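3.2 Household Cooking Practices and Lid Use

The second part of the study examined how residents of the Bandham district prepare staple grains on small electric and gas stoves. Interviews were held in February with members of 44 households, selected from the register described in Section 2. Each interview followed the schedule developed by Zupan and Valdebenito for the earlier Drastgate survey, with eight added questions on simmering, resting time and the kind of pan in daily use.

Most respondents reported that they cook rice in a saucepan with a single long handle. Pans of this type were preferred over two-handled pots because they could be moved and drained with one hand. Glass lids were common in the newer apartment blocks – metal lids remained the norm in the older row houses, where cookware was often passed down within the family. 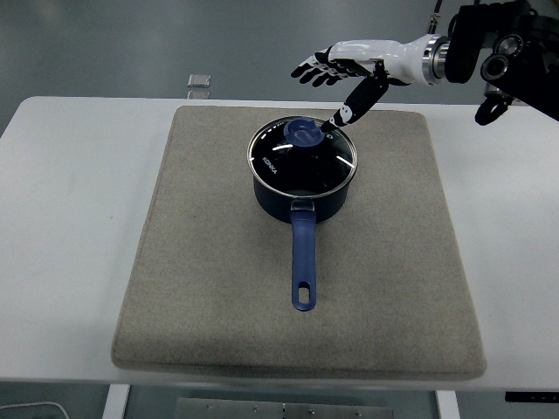
Figure 4. Covered saucepan with long handle and glass lid with blue knob.

The type of lid was related to how often the pan was opened during cooking. Respondents with metal lids described lifting them to check the water level, in many cases more than once. Those with glass lids tended to leave them in place until the heat was turned off. In 17 households, the person who did most of the cooking had changed from one type to the other within the past year, and these interviews were coded separately.

A total of 188 cooking events were entered in the household diaries. Events with missing start or end times were kept for the analysis of pan choice but left out of the analysis of fuel use, which is presented in Section 3.3.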